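Hilo sobre los peluches de frutas, porque tres personas me han preguntado lo mismo por mensaje y prefiero contestar una vez. Español no es mi primera lengua, corríjanme con cariño.

Empecé a coser frutas en marzo del año pasado. Antes hacía solamente fundas de cojín. La primera fruta fue un limón y parecía una patata con fiebre. Lo guardo todavía en un cajón.

Mi maestra en esto fue Genalyn Bañez, del taller de costura Clinlow. Ella me enseñó que una fruta de tela se decide en el patrón y muy poco en el relleno. Si los gajos están mal cortados, se puede meter toda la fibra del mundo y queda mal igual.

Para una fruta redonda uso seis gajos. Para un mango, cuatro, y uno de ellos más largo que los demás, para que tenga esta curva de un lado. Lo dibujo en papel de periódico primero. Gasto mucho papel.

La tela: me gusta el pelo corto, de Nikzad. El pelo largo es muy suave en la mano, pero se come las costuras y la forma se pierde. Para una naranja puede funcionar. Para un mango, a mí no me convence.

Compro el relleno en bolsas de 400 gramos. Me dicen que es más barato comprar la bolsa grande de 1000 gramos, y es verdad, pero no tengo armario para esto. Vivo en un piso con dos armarios y uno es de las toallas.

Sobre los llaveros. La anilla va en una punta de la fruta, con una cinta pequeña que se cose dentro de la costura antes de cerrar. No la cosan por fuera después. Se suelta con las llaves, me pasó con el regalo de mi cuñada y ella fue muy educada, pero lo noté.

La mesa donde las frutas están ahora es blanca y esto ayuda mucho para comparar los colores. En mi mesa de cocina, que es marrón, todo parece más oscuro. 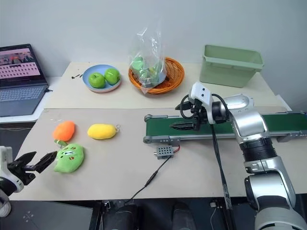 ¿Se puede lavar un peluche con anilla de metal en la lavadora?
Mejor a mano, con agua fría y jabón neutro, y secando la anilla enseguida con un paño para que no deje mancha en la tela.

El mango amarillo tiene su anilla en un extremo, como expliqué antes. La naranja es de las peludas, con una hojita verde. La verde con cara es la que todos me preguntan qué fruta es. Yo digo guanábana. Aba Laryea dice que es una pera que ha dormido poco. Acepto las dos opiniones.

Las manzanas verdes del plato azul claro, detrás, las miro como modelo de color. El verde del peluche es mucho más vivo que cualquier manzana que he comprado en mi vida. La próxima vez busco un tono más tranquilo.

La cara. Los ojos pequeños y oscuros los prefiero a los grandes. Con ojos grandes una fruta parece asustada. Marco primero los puntos con alfiler, miro desde lejos, muevo el alfiler, miro otra vez. Puedo estar así media tarde.

Si es para un bebé, ninguna pieza dura: ni ojos de plástico, ni anilla, ni llavero. Solamente hilo bordado. En esto soy pesada y lo seré siempre.

Otra pregunta: el hilo. Uso poliéster Vamia del número normal, doble para cerrar. La puntada escondida (creo que en español se llama "puntada invisible" o "escalera", díganme cuál es correcto) la hago muy corta, de dos milímetros. Con tres ya se abre cuando aprietas la fruta.

Aguja de 90 para la máquina. Con una más fina se me rompía el hilo en las esquinas donde se juntan todos los gajos. Allí hay muchas capas y es mejor terminar a mano, despacio.

La hojita: dos capas de fieltro, pespunte por el borde, y se pone antes de rellenar. Una vez la pegué con cola de tela porque tenía prisa. Duró hasta el primer niño.

Me preguntan también si vendo. De momento no. Regalo, y algunas veces cambio por otras cosas. Por una piña me dieron un bote de miel muy grande, creo que salí ganando.

El patrón del mango lo voy a pasar a limpio este mes. Está escrito en una mezcla de tres idiomas y con una flecha que no entiendo ni yo misma. Quien lo quiere, que me escribe "mango" aquí abajo. (¿O es "quien lo quiera, que me escriba"? Creo que sí. Lo dejo para que se vea el error.)

La siguiente fruta será un higo. Tengo ya la tela morada, de un resto de Stedow que costaba muy poco. Me falta decidir si va abierto o cerrado. Abierto es más bonito, pero bordar las semillas me da miedo.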